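Gripper Handling Module: Frequently Asked Questions

Last revised 16 Apr 2021 by Adaeze Ogbonna

These answers cover the hand-held gripper part of the Gritevville Robotics Club's project course. Questions about the written report go to Fahad Magsi.

Who can take the module?

Any club member who has finished the bench safety session. No programming is needed for the first half. The second half uses short scripts, which are supplied and which you will be expected to change.

What is the work?

You move small objects with a hand-held gripper and record each attempt. The recordings are then cut, labelled and used to train a simple controller on the club's Urovum arm. Most of your hours will go on the first two stages. Labelling takes longer than people plan for, so start it in the same week as the recording.

How many attempts do I have to record?

The minimum is 900 accepted attempts per team. Last term's best total was 1266. Attempts are rejected if the object is out of view at the start, if the recording stops before release, or if the log entry is missing.

Is the room closed to other people during a session?

No. Sessions run in the open room under the ceiling lights, and others may be standing or working at a screen a few steps away. Keep the cable on your own side of the chair. If you need to reach across a partner's gripper, say so first.
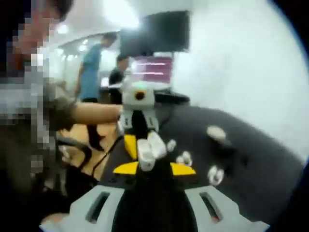
Which objects are used?

Set A is rigid blocks and is used for the first two sessions. Set B is small household items, earbuds included. Set C is soft items. Move on to the next set only when Temitope Olaniyan has signed off the one before. You may propose your own objects for Set C, provided they have no sharp parts and are no heavier than the heaviest item in Set B.

Why are the earbuds marked as difficult?

They are small, smooth and rounded, and the stem gives a poor hold unless the fingers close across it. On a curved or soft surface they also tend to roll when touched. Approach slowly with the fingers spread, stop, then close. A fast approach smears the recording and makes the moment of contact hard to label.
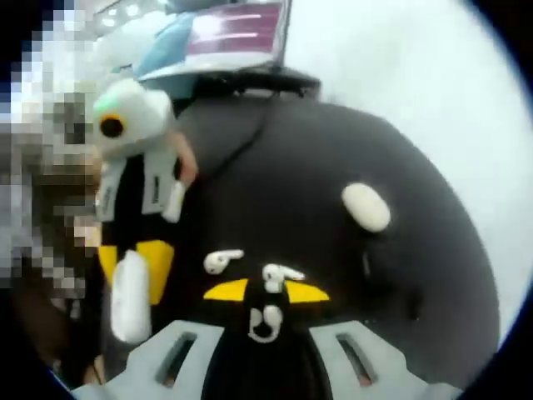 Two white earbuds on a black surface, beyond the open gripper fingers.

Can I steady things with my free hand?

In practice runs, yes. In a counted attempt, no, unless the task sheet says "assisted". Assisted attempts are logged under their own code and do not count towards the 900.

What does the log entry need?

Team code, object code, attempt number, result (held, dropped or missed) and initials. Use the Kavov sheet on the shared drive. Do not add columns. The import script reads them by position and will fail without a useful message.

Do we work singly or in pairs?

Either. In paired tasks, each person has a gripper and both work over the same surface. Agree before starting who moves first. The usual faults are crossed cables and two grippers closing on the same object. Leave the objects where both partners can get at them without leaning.

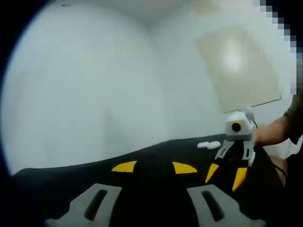
My fingers do not close evenly. What should I do?

Stop recording and check that both fingers are fully seated. If the fault remains, tag the gripper and hand it to Ifeanyi Wike. Do not file or tape the fingers. Attempts made with altered fingers cannot be compared with the rest and will be removed from your total.

How is the module marked?

Out of 32. The log and labels carry most of the marks, and the controller run carries 7. A controller that performs badly can still score well if the report explains the failure with data.

When is the final run?

In May. Rosalinda Macapagal will post the running order on the club page. Teams that miss their slot go to the end of the list.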